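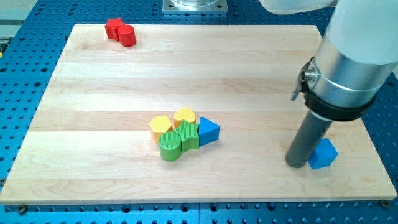 **Ticket 288: Clisia controller, push test on block board**

Opened 11/29/25. Status: open.

Same tube tool and same board for both controllers. Task is to push the blue cube towards the group in the middle.

- Droreck controller: 200 pushes, 10 stopped early with a force fault.
- Clisia controller: stopped at push 183, lost connection to the arm. No fault code in the log.

Tried so far: new network cable, restart, latch on the wrist collar checked. No change.

Next: load the older Kun driver and repeat at half speed. Sosanton support have the log.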